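Tarkerura Shared Workroom
Minutes of the users' meeting, 16 Nov 2023

Present: Nermin Avcı (chair), Siwan Morris (minutes), two from Pleser, one from Uvovden. Apologies from Hoàng, who sent comments by email.
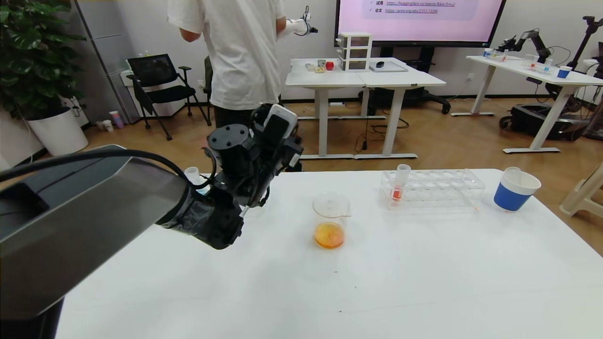

1. Minutes of the last meeting
Agreed with one correction. The order for paper cups was for 300, not 100.

2. Glassware and colored liquids
Nermin asked that beakers and test tubes be emptied at the end of each session and rinsed the same day. Liquids left overnight stain the glass and somebody else ends up scrubbing it. The orange and red food colors are to be kept together in one box on the supply shelf. Pleser asked if the colors could go down the sink. Yes, with plenty of water.

Test tubes go back in the rack and the rack goes back in the cupboard. Siwan counted the test tubes before the meeting and found 47. She will order 8 more from the usual supplier.

3. Cups
Paper cups and small white cups are being used both for table work and for drinks. Agreed that this stops now. Cups for table work will be kept in the cupboard with the rack. Cups for drinks stay in the kitchen and do not come into the workroom. Hoàng's email suggested marking the work cups on the base with a permanent pen. Agreed. Uvovden will do it.

4. White tables
Specks and marks on the tabletops were raised again. Users are to wipe the whole table when they finish, including the part nearest the edge. Use the mild spray only. The stronger cleaner left a dull patch last time and will be taken out of the room. Pleser asked for more cloths. Siwan to buy a pack.

5. Drawer units
The plastic drawer units are filling up with odds and ends. Proposed that the top drawer be for pens and tape, the middle for small parts in use, and the bottom for spare items. There was some discussion about whether people would stick to this. Agreed to try it until the next meeting. Nermin will print the labels.

6. Cables and floor
Cables under the tables make it hard to sweep. Uvovden offered to tie them up along the table legs. Anyone who needs a cable moved should ask first.

7. Wall display
Please close your slides and log out when you are done. Pleser's request for a second remote was put off until the budget is known.

8. Any other business
A lunch box has been left in the kitchen fridge for some time. Owner to collect it or it will be thrown out.

Next meeting: date to be sent around by Siwan. Items for the agenda to Nermin, please.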